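Lowri Cadwaladr
26 December 2019

Boxing Day and I'm doing laundry. Living the dream. Machine at home packed in on the 23rd so it's the launderette for me, thread to keep myself sane

1. Got in early, bag over one shoulder. Whites, tea towels, two tablecloths with gravy all down them. Forgot the powder. Went back for the powder. Forgot the change. You see how this is going

2. Rule one of anyone else's dryer — look inside before you chuck your stuff in. Properly look, head down, right to the back
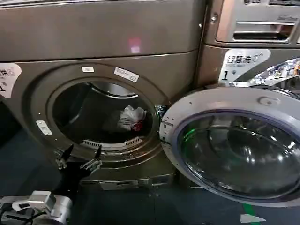 Lowri Cadwaladr

3. White plastic bag, bit of red cloth poking out the bottom. Plastic! In a dryer! Once melted a carrier bag onto a school jumper and my mum still brings it up at every birthday

4. Esi Lamptey has replied already to say "just check your pockets too". Yes Esi. Thank you Esi. (Did check. One tissue, one cough sweet, a receipt for 7 quid of cheese)

5. Small loads next. Always get these wrong. You stick a couple of bits in on their own and they go round in a sad little lump, so chuck a dry towel in with them. Works a treat, my nan's trick
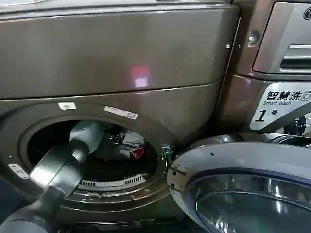

Small things are the ones that go missing, every time. Socks, hankies, the baby's bits, they creep to the back and sit there in the dark while you fold everything else feeling smug. A red patterned thing tucked under something pale, like in that drum, is how you get home one short. Or how you get pink pillowcases, if it's a wash and the red one's new. Ask me about September. Acutally don't

6. Slotted grille at the bottom of the opening, give it a wipe. Fluff gets everywhere. Bit of damp kitchen roll, two seconds

7. Xolani Tshabalala asking if I do "the shake". OBVIOUSLY I do the shake. Every item, one good snap before it goes in. Less ironing. Arms like a rower by the end

8. Tablecloths on their own, low heat, and take them out while theres still a bit of damp in them. Fold straight away, edges first. Leave them sat in the drum and the creases are in till Easter

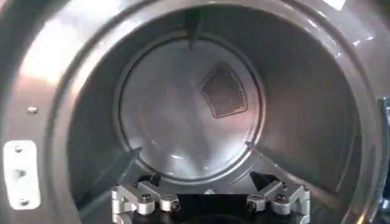
and then you're ironing the thing anyway, swearing, on your holidays. So stand there and wait. Take a book. I've got the Philomena Tsikata one everybody was on about, page 257, no idea who anyone is any more

9. Last look before you go. Run your hand round the inside, all the way, top as well — static will hold a sock up there like it's glued

10. Right, folded, bagged, one sock down despite all of the above. Akua Quansah if you're reading this your tea towel is clean and you can have it back Saturday

11. Anyone know a decent washing machine repair person who'll come out before new year?? Will pay in mince pies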